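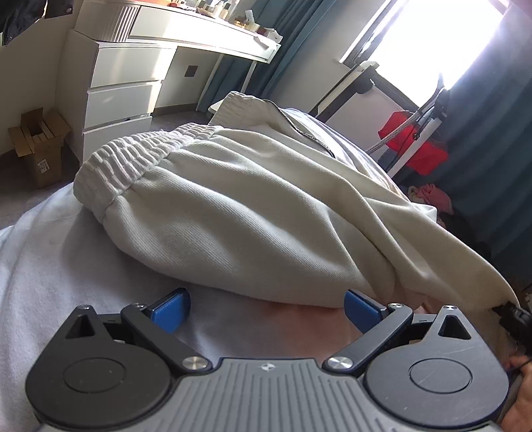 Nous sommes arrivés chez Trunar un matin de février, un groupe de 13 personnes, presque toutes de petites entreprises comme la mienne. Je travaille dans la blanchisserie et je m'intéresse depuis longtemps à l'automatisation du pliage, c'est pourquoi je me suis inscrit à cette visite. Je demande pardon pour mon français, je l'ai appris tard.

La visite a commencé par les règles. Florin Bogdan, responsable des données, a distribué à chacun un petit cahier que l'équipe appelle Stevalero. On y lit comment on doit enregistrer les gestes avec la pince tenue à la main, dans des logements ordinaires. Avant chaque séance, l'habitant signe un accord, et il peut le retirer pendant 30 jours sans donner de raison. Les papiers avec un nom, les écrans allumés et les photos de famille doivent être rangés avant que l'on commence.

J'ai trouvé plus intéressante la partie sur le geste lui-même. Les deux doigts doivent rester visibles du début à la fin. On approche le tissu lentement, on ferme les tampons, on attend un instant, puis on soulève. Pour les vêtements en maille côtelée, le cahier conseille de prendre le bord et pas le milieu, parce que la maille s'étire. Pour les fermetures éclair, il est interdit de tirer sur le curseur si ce n'est pas la tâche écrite.

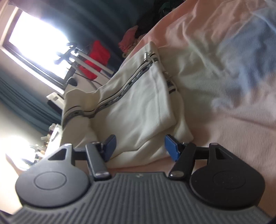 Inese Priedītis, qui contrôle les enregistrements, nous a expliqué ensuite comment elle décide de garder ou de refuser. Sur la dernière série il y avait 1178 essais, et 908 ont été acceptés. Les causes de refus les plus fréquentes sont la main libre qui aide le tissu et la lumière trop forte d'une fenêtre. J'ai demandé si un essai raté est aussi refusé. Elle a répondu que non : on le garde avec la mention « échec », et il est défendu de le refaire en cachette pour avoir de meilleurs chiffres. Cette règle m'a beaucoup plu.

Balthasar Pfister, un autre visiteur, a voulu savoir qui nettoie les tampons. Il paraît qu'on les essuie entre deux logements et que cela se note sur une fiche. La fiche que nous avons vue n'était pas remplie jusqu'en bas, et M. Bogdan l'a reconnu sans se fâcher.

Après le café, nous avons encore parlé de la sécurité des câbles, qui ne doivent jamais traverser un passage. Le cahier peut être demandé à l'accueil, en français et en letton. J'ai déjà recopié la page sur les accords pour mon atelier.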